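Inicio Catálogo Puestos de clasificación Cubetas y bandejas Repuestos Contacto

Puesto de clasificación de cableado Fellosden 4

Referencia: FD-563
Fabricante: Skellemari
Familia: mobiliario y contenedores para preparación de componentes
Ficha revisada el 8 de marzo de 2019

Descripción general

El Fellosden 4 es un conjunto de sobremesa para separar componentes eléctricos de pequeño formato: mazos de cable trenzado, interruptores, módulos de sensor, conectores sueltos y piezas similares. Se compone de un tablero blanco en dos paneles, cuatro cubetas de plástico amarillo y una bandeja central de acero inoxidable con rebordes elevados. El material sin clasificar se deposita en la bandeja y se reparte entre las cubetas, dos a cada lado.

El conjunto se suministra sin estructura inferior. Puede montarse sobre los bastidores Golik de la misma casa o sobre cualquier mesa plana con capacidad de carga equivalente. No requiere conexión eléctrica ni anclaje a pared.

Composición del suministro

- Tablero blanco en dos paneles, con junta central.
- Cuatro cubetas amarillas, interior brillante, sin tapa.
- Bandeja rectangular de acero inoxidable, esquinas redondeadas.
- Paquete de 56 hojas de papel blanco para el fondo de la bandeja.
- Juego de etiquetas adhesivas sin imprimir.
- Hoja de montaje y limpieza.

No se incluyen separadores interiores, tapas ni soportes para rollos de etiquetas. Los tres artículos figuran en la sección de repuestos y accesorios.

Tablero

La superficie es blanca y lisa. El color facilita la localización de terminales y recortes de hilo que caen fuera de los contenedores. Los dos paneles se unen por una junta recta. Una vez nivelado el conjunto, la junta debe quedar enrasada al tacto; si se aprecia escalón, se corrige desde los tornillos de regulación de la cara inferior, nunca calzando el panel con papel o cartón.

Ancho total montado: 1.940 mm. Cada panel se embala por separado.

Cubetas

Las cubetas son de plástico, de color amarillo anaranjado en el interior, con acabado de alto brillo. El contraste con los aislamientos azules, blancos y negros es suficiente para distinguir el trenzado y la posición de los conectores sin fondo adicional. Con iluminación cenital directa aparecen reflejos intensos en las paredes y en el fondo. Si el puesto se destina a inspección visual, se recomienda luz difusa o lateral.

El brillo disminuye con el uso. Las rozaduras finas y las marcas superficiales no afectan a la función de la cubeta y no se consideran defecto a efectos de garantía. Sí lo son las grietas en el borde y las deformaciones del fondo que impidan el apoyo estable.
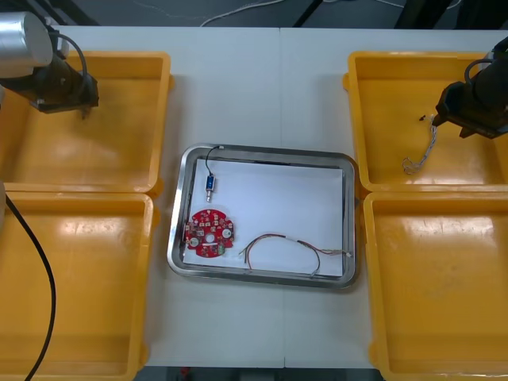
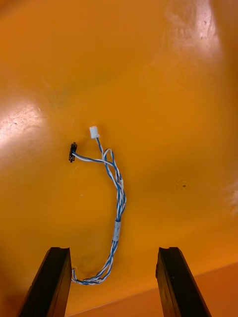 Bandeja central

La bandeja se coloca en el hueco entre las dos filas de cubetas. El reborde retiene las piezas cilíndricas y los tornillos pequeños. La hoja de papel cubre el fondo, reduce el deslizamiento y se cambia cuando presenta manchas de grasa o restos de fundente. No se debe fijar con cinta: el adhesivo deja residuos en el acero y complica la limpieza.

Se desaconseja volcar más de una capa de material. Los mazos con dos o más ramales tienden a engancharse entre sí, y la separación posterior a tirones daña los engastes.

Disposición recomendada

La asignación de cubetas es libre. En la instalación de referencia de Talleres Okafor se sigue el criterio siguiente:

Posterior izquierda: interruptores y módulos con cable corto.
Posterior derecha: mazos trenzados con conector.
Anterior izquierda: conectores sueltos y carcasas.
Anterior derecha: piezas pendientes de identificar.

Las etiquetas se pegan en la cara exterior de la cubeta. En el interior se despegan con el roce de los cables y acaban mezcladas con el material.

Manipulación de mazos de cable

Los mazos se toman por el cuerpo trenzado, a distancia de los conectores. No se sujetan por un único hilo ni por el punto donde se separan los ramales. Al depositarlos, conviene que el trenzado quede apoyado en el fondo de la cubeta y que ningún conector sobresalga del borde. Las carcasas de distinto color en un mismo mazo no indican por sí solas la polaridad; debe consultarse el esquema del equipo de procedencia.

El conjunto estándar no tiene propiedades antiestáticas. Para placas y componentes sensibles a descargas existe una variante con cubetas disipativas, disponible bajo pedido desde diciembre.

Limpieza y mantenimiento

Tablero y cubetas: paño de microfibra con agua y jabón neutro. Evitar acetona, disolventes clorados y estropajos. Bandeja: alcohol isopropílico, con la hoja de papel retirada. Secar el reborde por la cara inferior antes de volver a colocarla sobre el tablero.

Revisión de la nivelación: cada seis meses o tras cualquier traslado.

Repuestos

Las cubetas se sirven por unidades o en lote de cuatro. La bandeja se sirve siempre con un paquete de papel. Los paneles del tablero se sustituyen por parejas, ya que el tono de blanco puede variar entre series de fabricación.

Para consultas técnicas y pedidos de la variante disipativa, dirigirse a Amparo Villalobos, departamento de producto, indicando la referencia del conjunto y el número de serie grabado en la cara inferior del panel izquierdo.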